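September
By Oskari Mustonen

I have finally started sorting my grandmother's buttons. She kept them in coffee cans, and when we cleared the house in Sater I took the cans home and left them in a closet for 13 years.

My first plan was to sort by color. It went badly. Half of them are some kind of off-white, and under my kitchen lamp I couldn't tell cream from gray. I gave up on that and went by size, then by the number of holes. Shank buttons go in a separate jar.

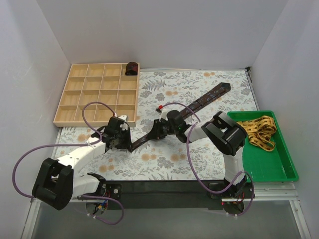
The coat buttons are the ones I remember. She sewed for a shop called Kadrić, and a full winter coat took her most of a week. When a coat wore out she cut the buttons off before it went into the rag bag — always with the small scissors, never the good ones.

I still have one can to go, and it smells of machine oil. My cousin in Arier wants a set of matching buttons for a cardigan, five if I can find them. So far I have four. If the fifth isn't in the last can, she says she will put the odd one at the bottom, where it won't show much.

Last updated: September, 9:53 p.m.

Contact | © Oskari Mustonen | Back to top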